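Home & Machine | Features
February — by Huệ Lã

My mother kept a tidy house with two hands and a radio, so I came to Wendex wanting to know, a little jealously, whether a machine could manage even the pencil case on my kitchen counter. 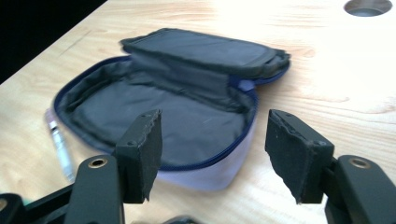
An open zippered pouch, a pen and a pair of gripper fingers.

Roman Walczak, who has spent nine years on what he fondly calls "the small stuff," told me that folding and packing are still the hard part, and that a zipper can humble everybody in the building. Cloth sags, pens roll, and a person makes 10 little corrections without noticing a single one.

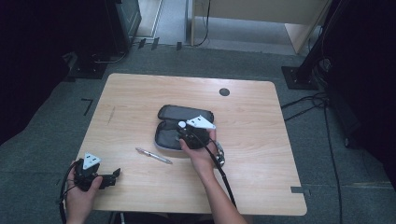

So the teaching goes slowly, and it begins with people doing the chore by hand, gripper in each fist, over and over — 1000 times if that's what it takes. Would he trust a robot with his own kids' school bags? "Not this year," he said, and poured me more coffee.

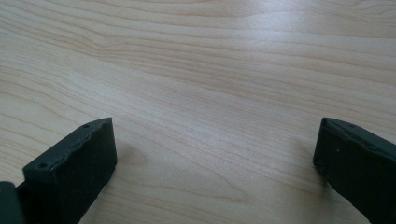
Bare wood between two open fingers.

I drove home and packed my bag myself, pen first, as I always have.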